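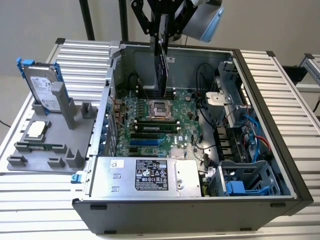 Slide 2. Start with why I did this at home: I own one old Dell tower and a lot of patience, and wanted to see which would run out first. The arm puts the parts in, I drink coffee. Point at the gray 3D-printed fixture on the left — drive, CPU and memory each get their own slot, so the arm always knows where to reach. Version 8 of that print. Don't mention version 3 unless Ramil does. The expansion card is the hard one, held upright over the board and fed down to its slot. Pause so people can wince.

Slide 3. Numbers. 48 attempts at the card in July, 2,735 lines of code, most of them apologies to the gripper. Thank Dineo for the shop bench. Then questions, and skip the video if we're running long.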